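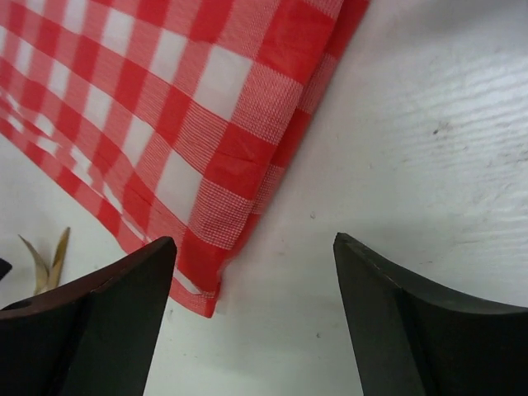 New house rules for cloth work are up on the wall at Worketti, and we're really pleased with them! Kamlesh Tripathi and Amancay Ibarra spent most of April boiling a pile of old notes down to 2 pages, and the result is something you can read before your coffee gets cold.

The big change is how we write up a folding run. Every record now gets a start state: which way the cloth is lying, whether any edge is doubled over, and anything else on the table, down to crumbs and bits of leaf. Checked fabric is a joy for this – you can follow the squares and see straight away where a fold runs.

Amancay went back through 584 older records and found plenty marked "flat" that were nothing of the kind. Those are being relabeled, and 14 are already done.

Also new: hands stay off the table until the arm has been paused and the operator has said so out loud. Wafula Okoth will walk each shift through it on Monday, 20 minutes per group. Bring questions – page two still has room in the margins.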